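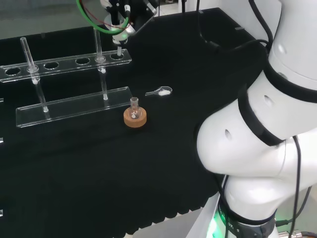
**Vovitz gives customers in Kurthorpe until spring to move off its old network**

October 2024

If you have a phone from Vovitz that still flips open, or a smartphone that has been riding around in a coat pocket for ten years or so and gets along perfectly well, you have probably had a letter by now. You may have had two. The carrier confirmed this week that it will keep its old 3G network running in Kurthorpe and Illgate through the end of the winter, three months longer than it had planned, and that anyone who still depends on it can trade in their phone for a new one at no charge.

That is good news for a fair number of households. Back in June, when the first letters went out, Vovitz had 2,985 lines in the two towns that could make calls only on the older network. The number is now down to 1,331, which the company calls encouraging, and I suppose it is, though it also means a lot of people are still carrying a phone that will stop making calls once the switch is thrown. Some of those lines belong to people who know all about it and are in no hurry. Others, the company says, are second phones kept in a glove compartment or a kitchen drawer for emergencies, and those are the ones it worries about most.

The trade works like this. You bring your old phone and a recent bill to either Vovitz store, and you can pick between two models from Koval. One is a plain flip phone with big buttons and a loud ringer, and it does calls, texts and not a great deal more. The other is a small smartphone with a removable back, a headphone jack (yes, really!) and a screen that is modest by today's standards but quite readable. Your number stays the same, your plan stays the same, and there is no new contract to sign. If you would like a fancier phone you can put the value of the trade toward it, but you'd be paying the difference yourself, and at that point it's worth looking around at what other stores are charging.

I went by the Kurthorpe store on a rainy morning and found it pleasantly busy, with a line to the door and a good deal of conversation going on in it. Moving the contacts over is what takes the time. On a newer smartphone it can be done over the air in a few minutes, but plenty of the older flip phones have everything stored on the handset itself, and the staff have been copying names across by hand when there's no other way. They are cheerful about it, but they do ask that you come early in the day if you have a long list. Photos can usually be saved too, so please don't wipe the phone before you bring it in, as a few people have done with the best of intentions.
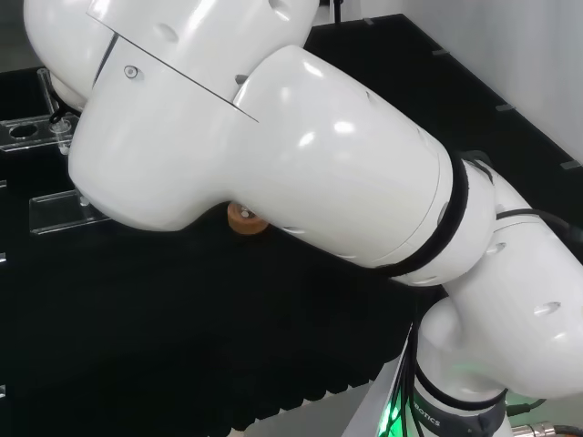
Text messages are another story. On most of the older models there's no way to carry them over, and if you have some you'd hate to lose — the kind you go back and read every so often — the simplest thing is to take a picture of the screen with another phone before you go. It isn't elegant, but it works, and a store employee told me it's what she did for her own mother.

Vovitz is also taking in any old phone you care to part with, from any maker, whether or not you are a customer. So far the two stores have collected 2,498 of them, a good many more than the number of lines that have been moved, so it seems people have been emptying their drawers. The phones that still work are wiped and sold on, and the rest go to a recycler. Batteries that have swollen should not be mailed or dropped in the bin by the door. Carry them to the counter and tell someone.

There is one group that should pay special attention, and that's anyone with a gadget other than a phone that makes calls over the cell network. Some home alarm panels do, as do some medical alert pendants and a few older car safety systems. The trade-in doesn't cover these, and Vovitz can't always tell from its own records what sort of device is on the other end of a line. The company suggests calling whoever sold you the alarm or pendant and asking plainly whether it needs 3G. If the answer is yes, ask how soon they can swap it, as the waiting list for a technician in Illgate is already running to several weeks.

As for why this is happening at all, the explanation is the usual one. The old network takes up airwaves that the carrier would like to use for its newer service, and the parts to keep it going are getting hard to find. Vovitz says that once the change is made, 37 sites across the two towns will get new equipment, and that coverage along the river road should improve quite a bit. Anyone who has tried to finish a call between Kurthorpe and Illgate will be glad to hear it, although we were told something similar the last time around and I still lose my signal at the second bend.

I'll admit to a soft spot for the holdouts. I kept my own flip phone long after everyone in the family had moved to something with a touch screen, mostly out of stubbornness and partly because I only had to charge it on Sundays. The Koval flip phone on display in the store felt pleasingly familiar in the hand, a little lighter than I remembered, and it closes with a good snap. Battery life is given as most of a week if you don't talk much.

Both stores are open late one evening a week for the trade-in, and the hours are posted on the door and printed on the back of the letter. If you can't get there, call the number on your bill and ask to have the new phone mailed. It comes with a padded envelope for sending back the old one, and you have 30 days to do it. To find out whether your phone is affected, dial customer service from the phone itself and follow the recorded menu to the network check.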